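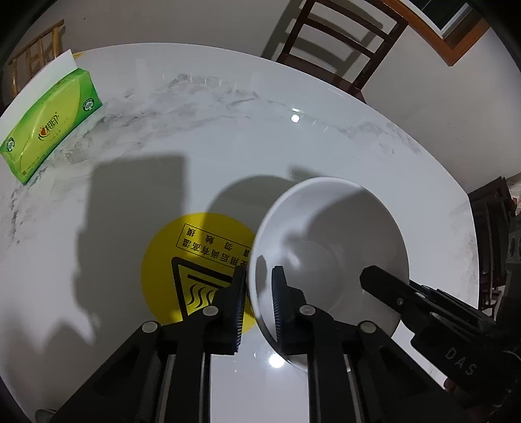

Nerida Falk

Chapter 3
What Will It Cost to Pick Up a Bowl?

I love this chapter and my students mostly dread it, so let's get the scary word out of the way: budget. We're going to spend the next stretch of the book on spreadsheets, quotes, spare parts and the sad little column I call "stuff I forgot." You've already read about joints and sensors. Now you get to find out what happens when you have to pay for them!

Let me start with my own worst purchase. Years ago I was setting up a small lab in Gouveia, and I had a grant of 2,000 dollars for end effectors, meaning the business end of the robot, the part that does the grabbing. I bought one very handsome gripper from a supplier called Trutholm. It was strong, it was precise, and it had a beautiful manual. It used up the whole grant. Then I sat down and asked what I wanted it to pick up, and the answer was dishes. The jaws opened 56 millimeters. That was fine for a rim and useless for almost everything else on my list, and I had no money left for a second set of fingers (or for the cable, which was sold separately, and yes, I'm still mad about the cable).

So in this chapter we go in the other order. Task first, then objects, then the room, and only after all that do we open a catalog.

The task we'll carry through the chapter is handling tableware at a dining table. I picked it on purpose. A bowl looks like the easiest thing in the world until you plan for it. Do you grip the rim, with one finger inside and one outside? Then you need pads narrow enough to fit and grippy enough to hold on to a glazed surface. Do you grip it around the outside? Then you need a wide opening, and the price climbs fast. Shallow bowls, deep bowls, ribbed ones, ones that sit right up against a stack of plates with hardly a gap for a finger: every one of those is a line in your plan, even if the line only says "check this."

The room gets a line too. A shiny white tabletop bounces light into a camera, and lamps and matte coverings cost money. If you skip this, you'll end up buying them in a hurry, probably on a Sunday, at whatever price the one open store is asking. Ask me how I know.

Now for the big fork in the road, which is whether you need a robot arm yet. Plenty of projects start with hand-held grippers, where a person supplies the arm and the tool supplies the fingers and the camera's point of view. For planning purposes this changes everything. Your arm line drops to zero for the first phase, and your people line goes up. You're paying for hours, for training, for breaks (please plan for breaks, wrists get tired), and for somebody to look through what got recorded and toss the bad parts.
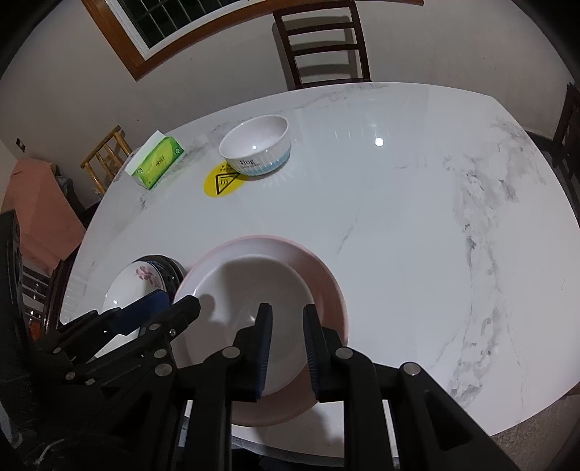

I like to budget those hours before I budget any hardware. Say you want 200 good tries at closing on a rim. You will not get them from 200 tries. Some will be fumbled, some will have a hand in the way, and some will look perfect until you play them back. My first plan never had room for any of that, and I ran out of paid hours with half the dishes still untouched. These days I write down how many good tries I want, then I run one short session at the real table, and I let that session tell me what the rest will take. It's a cheap afternoon and it has saved me more than any discount ever did.

Then come the parts that wear out. Finger pads are the ones to watch. The ridges are what help you hold on to something slick, and ridges wear down. When you ask for a quote, ask for the pad price in the same email, and ask whether you can swap a pad yourself or have to send back the whole finger. I once compared two quotes, one from Pismont and one from Larnon, and the cheaper tool turned out to be the pricier one by December, all on account of pads.

Same goes for pivot pins, screws and anything else that holds a linkage together. They cost next to nothing. Waiting two weeks for one costs a lot. Buy extras with the first order, put them in a labeled bag, and write in your plan where the bag lives.

Oh, and dishes! Put dishes in the budget. You'll want a mix of rims and depths, with doubles of your favorites, and you'll break a few.

Before you go on to Section 3.1, grab a sheet of paper and pick a table you know well, at home or in the break room. Write down what's usually on it, which pieces a two-finger gripper would have to handle, and where on each piece you'd want the fingers to go. Leave the price column blank for now. We'll start filling it in on the next page, beginning with the jaw opening.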